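Radeseck two-arm sorting cell – 14 weeks on our returns bench

I was ready to be underwhelmed, but I love this thing! Tresance put the Radeseck in our returns room to take over the mixed tubs, the ones where a jar of spice turns up beside a calculator and someone has to put every item where it belongs.

It's slower than a person on odd shapes. It also doesn't get a sore neck at 2 pm, and our sorters used to. Ludivine Gautier has moved from the tubs to checking and grading, with a pay step to match, and she's the one who teaches the arms new items now. Two of the crew still prefer doing it by hand, and the roster lets them.

Gripes: the fingers fumble flat packets, and the manual is 114 pages with no index. The Firimero cell we trialled had a better one, though its arms were noisier.
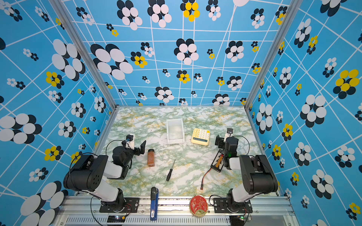
Both arms over the bench, with the spice jar, calculator and red tin among the items.

Spare fingers come from Vasseur and clip on in a minute. I'd order a second cell tomorrow – we've already asked for one in July.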